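Open day at the Masilela mill, Ulby

The mill opens to visitors one Friday in June, and this year I went. Ulby is 80 miles from home and the last stretch is slow, so I left at six and got there just before the gates opened at nine. Parking is in the field across the creek. Wear shoes you don't mind getting muddy.

The first stop is the tasting room, where they talk about baking and reheating with whole grain flour. The advice was to go lower and longer than the package says. 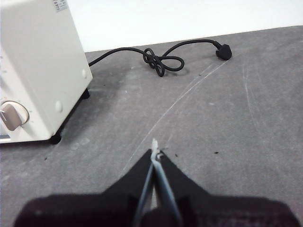 Cream toaster oven, round knob on the front.

The tour itself starts at the intake pit and goes up four flights of stairs. Groups are limited to 16. Wheat comes in from farms around Jistero, and each load is tested for moisture before it is tipped.

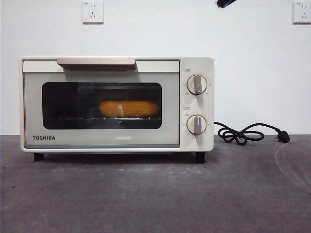 On the second floor are the roller mills, which were running, so most of what the guide said there was lost. Ear plugs are handed out at the door - take them. The old stones are one floor up and still grind the rye, about 300 pounds an hour.

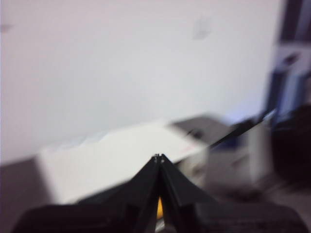
From the sifter floor you go back down by the outside stairs to the packing shed. Retail bags are filled and sewn shut there under the Busarness name. The large sacks go to bakeries and are not sold on the day.

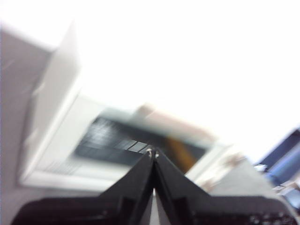

Prices in the mill shop are a little lower than in stores, and the rye is worth buying if you have freezer space. I wrote them down on the back of my ticket and typed them up at home, on something smaller than the white machine standing at a slant in the photo, which I take to be a laptop. My ticket was number 236. The shop takes cards, the lunch stand only cash. Last tour goes up at three.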